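Gallery 2 pre-opening inspection: academic painting loan show
Checklist with comments, October round

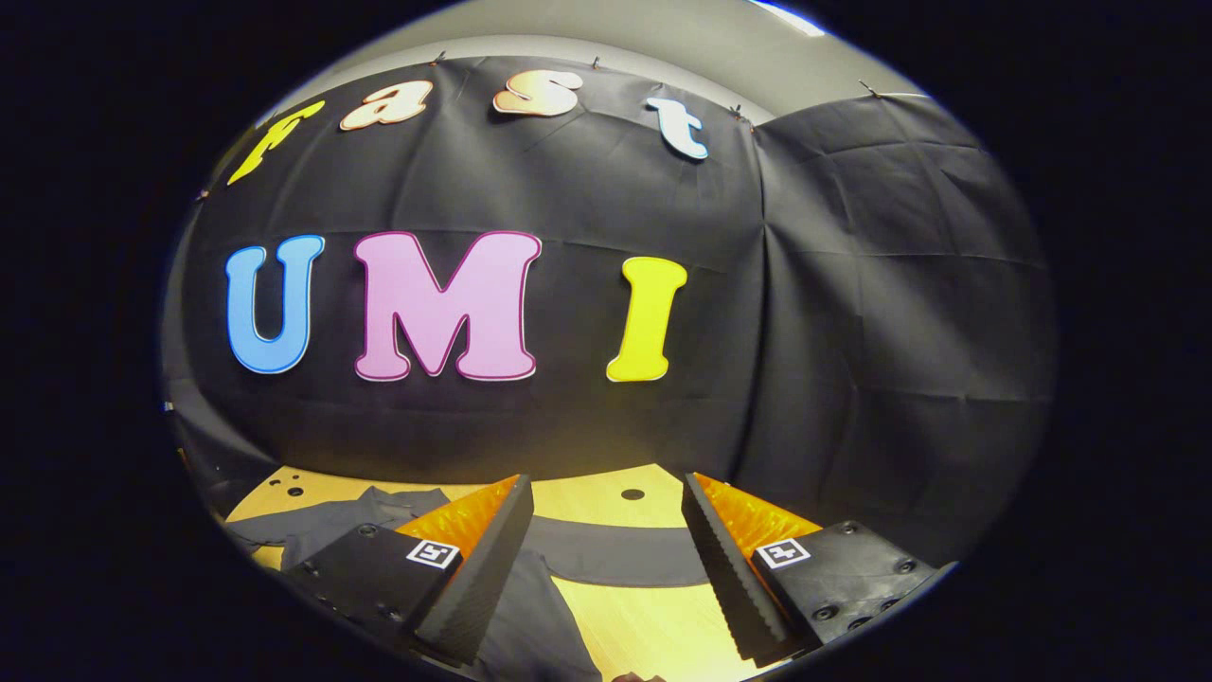
Walked before public hours, with the lights at show level. Items marked OPEN need a second look before the doors open. Condition reports for each painting are filed separately under the lender's name.

Hanging and fixings

Security hangers locked on all framed works – OK
Wall load checked against the hanging plan – OK
Large history painting from the Chevalier collection, two-point hang plus lower brackets – OK. Left bracket has been moved down one hole and the felt replaced.
Portrait pair from Skinska, level and spacing – OPEN. The left portrait leans forward more than the right. Lender asks for flush hanging. Needs a thinner bumper at the bottom corners.
Glazing clean and seated in rebate – OK. One fingerprint on the small oil sketch, wiped by the handling team.

Light and climate

Light on works on paper, limit 50 lux – 43 at the brightest point, OK
Lamp color temperature 3000 K throughout – OPEN. One spot over the mythological scenes is visibly cooler and has to be swapped. No spare on the shelf, ordered from Zesik.
Humidity log downloaded – OK. Short rise during the floor cleaning, back in range by 4 p.m.
No direct daylight on canvases – OK with blinds down. Blind cord by the end window is frayed but holds.

Public safety

Exit route clear to full width – OK
Exit signs lit – OK
Fire extinguishers in place and in date – OK. The one by the cloakroom was behind a folding chair. Chair removed.
Room limit of 107 visitors posted at the entrance – OPEN. The sign still shows the figure for the last show's layout.
Barrier in front of the Salon nude – OK, but the base catches the cleaning machine. Move it in before cleaning and put it back on the tape marks.
Bench near the portraits – one loose foot, tightened. Check again next round.

Labels and handouts

Label text matches the loan list – OPEN. Two labels give the date of the Salon showing, the others give the date on the canvas. Use the date on the canvas.
Large-print guide at the desk – OK
Clarnumon audio units charged and wiped – OK. Stop 9 plays the old text about the painter's teacher. New file has been requested.

Open items go to the registrar's tray. Lamp and portrait hang first, labels after that.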